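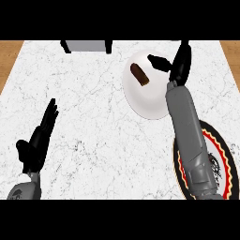
Marble tabletop with grey and black veining, wooden floor behind.

Moving a neglected blog to Onis

Export the old posts first. In Molis, open Settings, then Archive, and choose Full export. My blog had 521 posts and the file was ready in 3 minutes. Posts over 2,000 words are split in two; join them by hand before going further.

In Onis, choose Import and select the file. Leave "Keep original dates" ticked -- without it every post takes today's date and the archive pages are useless. Drafts arrive as private posts. I had 66 of them and deleted most.

Check the links last. Internal links still point to the old address, so run Find and Replace on the domain name, then open a few older posts to test.

Posted by Yến Trình in April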